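Apartamentos Tuvstead – Perguntas frequentes

A que horas posso fazer o check-in?
A partir das 16h00. A entrada é feita com código, enviado por mensagem na véspera da chegada. Quem chegar depois das 22h00 usa o mesmo código na porta da garagem. O check-out é até às 10h30.

Posso entrar mais cedo?
Depende da limpeza. Escreva para a receção na manhã da chegada e a Solange Macedo confirma se o apartamento já está pronto. Pode deixar as malas na arrecadação do piso 0 desde as 9h00.

Qual é a distância até à praia?
São 128 metros da porta do edifício até ao passadiço. O passadiço tem rampa. No inverno a parte final fica por vezes fechada por causa da areia e a alternativa é a escada junto ao bar Allia.

Há estacionamento?
Cada apartamento tem um lugar na garagem, com altura máxima de 2 metros. Carrinhas e carros com caixa de tejadilho têm de ficar na rua. O estacionamento na rua é gratuito de outubro a maio e pago nos restantes meses.

Os apartamentos são todos iguais?
Não. O edifício tem 17 apartamentos, de tipologia T1 e T2, todos com cozinha equipada, máquina de lavar roupa e varanda. Os T2 do lado nascente têm vista parcial para o mar. Os do lado poente dão para o pinhal e são mais frescos à tarde.
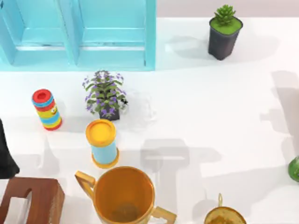 A decoração varia de apartamento para apartamento, porque vários pertencem a proprietários diferentes e cada um escolhe os seus móveis. Não garantimos peças nem cores concretas na reserva. Quem gosta de tons claros, com uma estante azul-turquesa e uma suculenta em vaso, pode indicar essa preferência no campo de observações e tentamos ter isso em conta. As camas, os colchões e a loiça são iguais em todo o edifício.

Aceitam animais?
Aceitamos cães até 15 kg nos apartamentos do rés do chão, mediante pedido prévio. Os animais não podem ficar sozinhos na varanda.

Quanto custa uma semana em agosto?
O T2 com vista parcial custa 1.185 euros por semana, com limpeza final, roupa de cama e toalhas incluídas. As toalhas de praia não estão incluídas, mas podem ser alugadas na receção. Em agosto só aceitamos estadias de sábado a sábado.

Como funciona a caução?
É feita uma pré-autorização no cartão no dia da chegada, libertada depois da verificação do apartamento. O prazo para a ver desaparecer do extrato depende do banco.

Posso cancelar?
Até 30 dias antes da chegada devolvemos o valor total. Depois disso fica retido o sinal, que pode ser usado noutra data da mesma época.

Há berço e cadeira de refeição?
Sim, sem custo, mas em número limitado. Peça no momento da reserva.

Como chego sem carro?
O autocarro da Yensuk para em frente à farmácia, a cinco minutos a pé. Para transporte desde o aeroporto, a Katia Fontana trata da marcação com a Grornari. Precisamos do número do voo com dois dias de antecedência.

Quem contacto se houver um problema durante a estadia?
A receção responde das 9h00 às 20h00. Fora desse horário, ligue para o número de urgência afixado atrás da porta de entrada do apartamento. Em espanhol, peça para falar com a Ainhoa Figueroa.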